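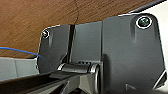 piroska_j
Posté le 20/01/2018
Bonsoir à tous. Je rédige le règlement intérieur de notre club de jeux, le Zastus, et je bute sur l'article 4 : la cotisation. On est à 50 euros par an et le loyer de la salle vient de passer à 340 euros par mois. Je voudrais monter à 60. Mon mari trouve que c'est du vol, lui qui met plus que ça dans des figurines qu'il ne peint pas. Pour situer le standing : du bois brun veiné avec une fente bien sombre au milieu, et ça me fait la conversation pendant les réunions. Vous feriez payer combien, vous ?

Vida
Soixante, sans trembler. Chez nous on a débattu deux ans pour cinq euros, le café des réunions a coûté plus cher que l'augmentation.

grudcombe
Pas d'accord. Tu augmentes, tu perds les étudiants, et il te reste les gens qui veulent jouer à des trucs de six heures sur la guerre de Trente Ans. J'en fais partie, je sais de quoi je parle.

Erzsébet Szalai
Ou alors une participation libre à l'entrée, les soirs de jeu. Un récipient, n'importe lequel, un bol vert en plastique fait l'affaire, et chacun met ce qu'il veut.

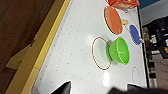 RE : Cotisation, suite (page 2)

grudcombe
La participation libre, on a testé en septembre. Trois boutons et un jeton de Trindura.

piroska_j
Bon. Je note : tarif plein à 60, tarif étudiant à 50, et pas de bol. Reste à savoir qui vérifie les cartes d'étudiant, vu que notre plus vieil « étudiant » a un petit-fils.

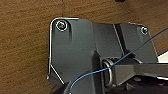 Je pensais demander la carte une seule fois, à l'inscription, et ne plus en parler jusqu'à l'assemblée suivante.

Vida
Et les familles ? Tu as oublié les familles.

Erzsébet Szalai
Laisse-la finir l'article 4 d'abord.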